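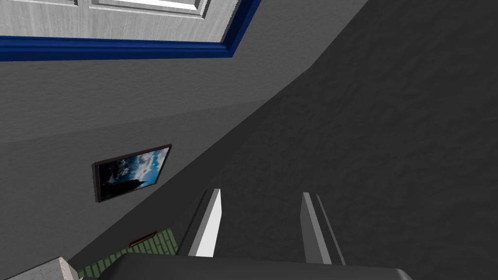 Gripper open, framed picture on the gray wall, simulated room.

Hanging Pictures Straight: What a Simulation Study Found

Most tips on this page come from readers. This month's come from a study by Atieno Mfaume and Lawal Ojo at Gromwood, who work on teaching robot arms to do small jobs in the home. They wanted to know which habits matter when you level a frame that is already on the wall, and they tested them in simulated rooms before trying anything on real plaster.

The method was plain. They built 114 rooms with different walls, trim and light, and ran roughly 4,000 attempts in them. In each one the arm had to judge whether a picture was level and then nudge it. Half the attempts judged level from the nearest molding or trim. The other half used the direction of gravity and ignored the room.

Judging from trim did worse. When the view was tipped, the arm often lined the picture up with the wrong edge, such as the seam where two walls meet. Using gravity cut those errors by 55 percent. The rest were mostly frames pushed too far and then pushed back again.

Some of this carries over to doing it by hand:

Use a small level on the top edge of the frame. Old door and window trim can be well out of true.

Push at a bottom corner. The arm needed less force there than at the top, and the wire slipped less.

Move a little, let go, then check. Attempts that stopped to look between nudges needed fewer corrections.

Step back 6 feet before deciding you are done. Up close a thin frame is hard to judge.

If the picture will not stay put, use two hooks set a few inches apart. Small rubber bumpers on the lower corners help too.

The study did not cover heavy mirrors or anything hung on a rail. Ojo says glass is next, as reflections confused the arm in early runs. Trials on a real wall are planned for February, and we will add the results to this page.

Dolores Quintanilla sent in the tip about bumpers. She buys the clear kind and trims them with scissors to fit narrow frames.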